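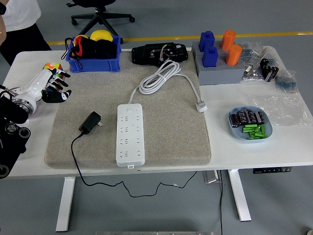
Marcelino Garrido discorda: para ele, trocar a disposição dos objetos a cada episódio é perder tempo, e a política aprende melhor se a mesa ficar igual durante um lote inteiro.

Fórum > Manipulação > Aprendizagem por imitação > Recolha de demonstrações

Etiquetas: teleoperação, mãos com dedos, diversidade de dados

17 respostas · 3 partilhas

ihsuan_kong
Peço desculpa pelo meu português, ainda estou a aprender. Sou eu, I-hsuan Kong, quem abriu este tópico, e quero responder ao Marcelino com calma. No nosso projeto Udia gravámos 340 episódios da mesma tarefa: pegar numa peça pequena e pousar a peça no prato. Nos primeiros lotes a mesa não mudava. O modelo ficou muito bom nessa mesa e muito mau em todas as outras. Quando deslocámos o prato um palmo para o lado, a mão fechou os dedos no ar, no sítio antigo.

m_garrido
Isso eu aceito. Mas a causa pode ser outra. Vocês variaram a posição inicial da mão? Se a mão parte sempre do mesmo ponto, o modelo decora o caminho e nem olha para o prato.

ihsuan_kong
Variámos pouco, é verdade. O operador voltava sempre à posição de repouso, por hábito. Agora temos uma regra escrita: antes de cada gravação, a mão começa noutra altura e com os dedos noutra abertura.

tbarros_lab
Entro só para falar de objetos. Condensadores e pilhas no mesmo prato é uma escolha difícil para começar, são todos cilindros pequenos. Eu separava em duas tarefas. E os sacos de plástico transparente eu tirava da mesa até ter um modelo que funcione, os reflexos estragam a estimativa de profundidade.

ihsuan_kong
Com os sacos não concordo. Numa bancada de eletrónica há sempre sacos, e se o modelo nunca os vê no treino, vai falhar no primeiro dia de trabalho. Prefiro ter um resultado pior agora - e saber porquê.

pronero_fan
Aqui usamos o software da Pronero para rever os episódios e cortamos tudo o que tem hesitação do operador. Ficámos com 39 episódios limpos de uma tarefa parecida e o treino correu melhor do que com o conjunto completo.

m_garrido
39 é muito pouco para uma mão com dedos. Para uma pinça simples, talvez. E cortar as hesitações também é perigoso: quando o operador falha a pega e corrige, essa correção é a parte mais útil do episódio. Eu guardo e marco com uma etiqueta à parte.

pronero_fan
Guardamos as correções, cortamos só os tempos parados. Expliquei-me mal.

tbarros_lab
E o cabo da extensão? Se alguém quiser mais tarde a tarefa de ligar a ficha, convém gravar com o cabo em formas diferentes desde já. Um cabo enrolado sempre da mesma maneira é o mesmo problema do prato fixo.

ihsuan_kong
Está na lista, mas depois dos condensadores. O Abdel Hamid ainda não tem o formato de anotação para objetos flexíveis, e sem isso eu não quero gravar para deitar fora.

m_garrido
Então proponho um teste justo. Dois lotes do mesmo tamanho, um com a mesa fixa e outro com a mesa variada, a mão a partir de sítios diferentes nos dois. Se o lote variado ganhar, eu mudo o protocolo da Comemberg e escrevo-o neste tópico.

ihsuan_kong
Aceito. Começo em dezembro, quando o segundo operador estiver livre. Envio-te antes a folha com as posições, para confirmares.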